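Davska Clip-On Sun Visor Extender

Posted in February by Ansel Dunleavy
Filed under: Car Accessories > Interior > Visors and Shades

The Davska is a tinted panel that clips to the sun visor already in your car and slides down or sideways to cover the part of the windshield the visor misses. It is made for drivers who sit low, drivers with tall windshields, and anyone whose commute points at the sun. We have carried it since the first version and now stock the second, which has a stiffer clip and a longer slide.

The panel is gray polycarbonate with rounded corners. It is a single tint from top to bottom, with no mirror coating. The clip is a spring bar lined with felt, so it grips the visor without marking the fabric. It opens wide enough for most passenger car and light truck visors. It will not fit visors with a built-in screen or a raised mirror housing that runs the full width.

What is in the box

One panel, one clip bar, a soft sleeve and a folded instruction sheet. The side wing is sold separately and fits the same bar.

Specifications

Part number: 1015
Weight: 159 grams with clip
Side travel: 9 inches
Positions: slides freely, with a friction stop at each end
Warranty: 2 years on the clip and hinge. Scratches to the panel are not covered.

Fitting

Flip the visor down and press the bar open with both thumbs. Push it onto the visor from the bottom edge until the felt meets the fabric on both sides. Hang the panel, then tighten the thumb wheel until the panel stays where you leave it. Do this parked. The panel should never sit so low that it covers your view of the dash, and it should be folded up at night. Check your state's rules on tinted accessories before you drive with it.

In use 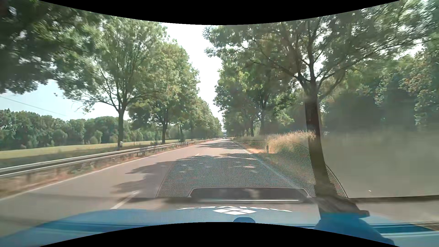

A single fixed tint does its best work in steady glare, with the sun low and straight ahead and nothing in between. Tree-lined roads are harder on the eyes. Tall leafy trees on both sides put shadow across the pavement in uneven patches, with small bright spots inside the shade, and the light changes every second or so at normal speed. Drivers who leave the Davska down on a road like that will find the dark patches darker. Our advice is to slide it toward the door or fold it up until you are back in the open. It does nothing for reflections of the dashboard on the inside of the windshield either - a matte dash cover is the thing for those, and we sell the Wametti in most sizes.

Care

Wash the panel with mild soap and water and dry it with the sleeve. Glass cleaner with ammonia will haze it. Do not leave it loose on the dash in summer.

Related items

Zamora side window shade, pair
Irnport polarized clip panel, for drivers who want less road shine
Wametti dash cover, cut to model

Comments

Fits my pickup fine. The old clip used to creep down over bumps and this one stays put.

Does the side wing from the first version work on the new bar?

Reply from Ansel Dunleavy: Yes, the wing is the same part for both.

I returned mine. Nothing wrong with it, my visor has the wide mirror. Read the fit note before you order.

Good in the morning around 7. I fold it up once I turn north.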